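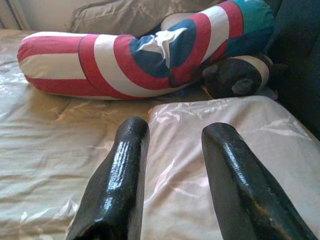
Wullgate, November

Unit Clerks' Course, Handout 6: Travel and Moving Claims

Notes to go with Dougal Galbraith's afternoon lecture. Bring them to the practical. Last year's version has the old codes in it and should go in the bin, however nicely you highlighted it.

1. What the session covers

Pay was Handout 4 and leave was Handout 5. Today is the money people spend on the service's behalf and would like back. It comes in two kinds: duty travel (a course, a medical board, a funeral party) and moving (a posting from one place to another with everything you own). They go on different forms, are paid from different budgets and are confused with each other every working day.

A clerk does not decide whether somebody deserves the money. The clerk checks that the journey was authorised, that the claim matches the authority and that the receipts match the claim. If all three agree, it goes up. If any of them don't, it goes back with a note saying which. "See me" is not a note.

2. Authority first

Every claim starts with an authority, and the authority is dated before the journey. A sergeant who tells you the major said it would be fine is giving you an account of a conversation. You need the major's signature, or an entry in Niltosar under the major's own login.

Check on the authority:
Name and service number
Where from and where to
Dates out and back
Means of travel allowed
Budget code

The budget code is where most claims die. Duty travel codes begin with 2. A moving claim put through on one of these will sail past you, past your supervisor, and all the way to the Dow office, where they will keep it for some weeks before sending it home. Dow does not ring up. Dow stamps.

3. Booking

Rail and hotel bookings go through Wander. People dislike Wander and will tell you they found the same room cheaper on their phone. They may well have done. It still goes through Wander, and a hotel booked privately is paid back only where the traveller can show that Wander had nothing available that night. A screen print will do. A strong feeling will not.

Bookings for next-day travel must be in by 2000. After that it is the duty officer's problem, and the duty officer will remember your name.

4. Form 2271

This is the moving form. It has 38 boxes and about half of them matter to a single soldier moving with two kitbags and a games console. Families need nearly all of it. Work through it in this order, which is not the order it is printed in:

Part C (new address) before anything else. If there is no confirmed address there is no move, and you can both go and have a cup of tea.
Part A (who is moving). List the children by name. "Plus kids" has been tried.
Part D (removals or self-move). One or the other, never both.
Part B (distance). Use the Niltosar distance, door to door. The member's own mileage will be longer. It always is, and it usually goes past somebody's mother.
Part E (signature). In ink, by the person claiming.

Storage is a separate sheet and needs its own authority. Pets are not covered by either, and you will be asked about this more than anything else in your career.

5. Receipts

Originals, one per line of the claim, numbered in the top right corner to match. Till receipts fade, so copy them on the day they come in. Card slips show that money was spent and say nothing about what on, so they are no use without the bill.

For meals, look at the time as well as the date. A dinner bought before the traveller had set off needs a conversation. Alcohol comes off the total before you enter it. Do this without comment.

6. Worked case

Corporal F. is posted from Dow to Wullgate with a spouse and one child. The authority is signed, but the date on it is the day after the van was hired. The address is confirmed. She claims for the van, fuel, one night in a hotel booked outside Wander, and a replacement kettle.

Before the practical, write down what you would pay, what you would send back and what you would say on the note. Be ready to defend the kettle either way. Latrice Ferreira is taking the practical and worked on the receiving end at Dow for long enough to have heard every argument for a kettle there is.

7. Things that came up last time

Can I process my own claim? No. Nor your partner's, nor your room-mate's.

What if the claimant outranks me? They will, nearly always. Be polite, point at the box, wait.

What if Niltosar is down? Take the claim on paper, write the time received on it and enter it when the system is back. Do not tell anyone it has "gone through".

How long do we keep copies? See Handout 2, which you were all given and which several of you have been using as a mouse mat.

Reading for next time: Handout 7, Overpayments and Getting Them Back. Do the first exercise. Leave the second until we have talked about it, as the answer printed at the back is wrong.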